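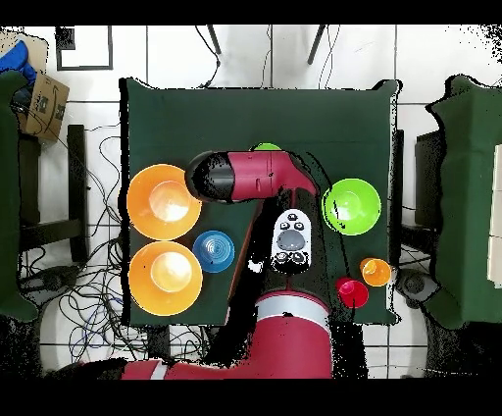 Ayodele Dauda thinks the big orange bowls should stay as the mixing bowls and the small cups be kept for measuring out, and wants that written down before the tableware goes back in its box. So it is written down. I had them the other way about in my plan, with the cups for rinsing, but they are too small to get a cloth into properly.

13 March 2023. Tableware and table covers, tile room.

Started with the covers. The dark green cloth goes on the square table. I tried the grey one first thing and went back to green by mid-morning, as the grey shows every thumbprint and slides when you lean on it. If anyone wants the grey one, it is on the shelf under the window, folded, with a tea stain near one corner that was there when I got it.

The bowls and cups are from the Tamuno order. Invoice number 351, paid, copy in the drawer. What I noted while handling them:

Orange bowls. Large, good to hold, pale inside. Under the ceiling lights the insides shine badly and it is hard to judge how full they are. Better with the blind half down. Do not stack them one inside the other when damp. They grip and you need two people to part them.

Green bowl. The best one of the lot for pouring. I would order more of these and leave the rest.

Blue one, small, with the rings inside. The catalogue calls it a cup, I would call it a bowl, and the label on the box says neither. Crumbs lodge in the rings. Use the bottle brush.

Small cups, orange and red. Fine. A measure of 200 ml will not go into either of them, whatever the leaflet says. I filled both at the sink and poured them back into the jug to be sure.

Washed everything at eleven with the Arnico liquid, half a capful. It leaves less smell than the old stuff. Dried by hand. The rack is still bent and I have not had time to straighten it.

Layout for the afternoon: orange bowls on the left in a column, green bowl over to the right, orange and red cups near the right-hand corner. I want to keep the left and right sides the same every time so that we stop arguing about whose cup is whose. Tape marks under the cloth do not work, you cannot feel them through it. Chalk on the cloth comes off on sleeves. I have gone back to a paper sketch pinned by the door.
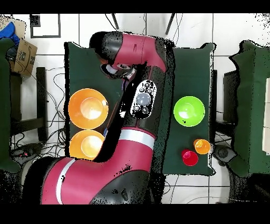
On the two tables, a note left on my sketch asks why we do not push them tight together and have done with it. Fair question. Push them tight and the cloths ruck up where they meet, and a cup set down on the ruck goes over. I did it twice with water in. Leave a gap and each cloth lies flat, but you have to remember the gap is there when you put something down without looking. I prefer the gap. Whoever wrote the note is welcome to try it the other way and write up the result under this entry.

The table heights also want checking. I put the spirit level on both at lunch and the right one is low at the back. A folded beer mat cured it for now. Satgate sell screw-in feet in packs of 13 and I have asked for a price. Mimik do them too but only to order, and the wait is into April.

Floor: mopped the white tiles before anyone came in. The dark grout lines still look dirty when they are clean, so please stop reporting them to me. Spills at the table legs should be wiped at once, the tiles are slippery in rubber soles.

To do:
Straighten the rack or bin it.
Iron the spare green cloth, low heat, wrong side.
Second bottle brush.
Ask Tamuno if the green bowl comes in the larger size.
Move the box of lids off the radiator. The thin ones have started to curl.

Left everything washed and under a tea towel at half past five. Key is on the usual hook.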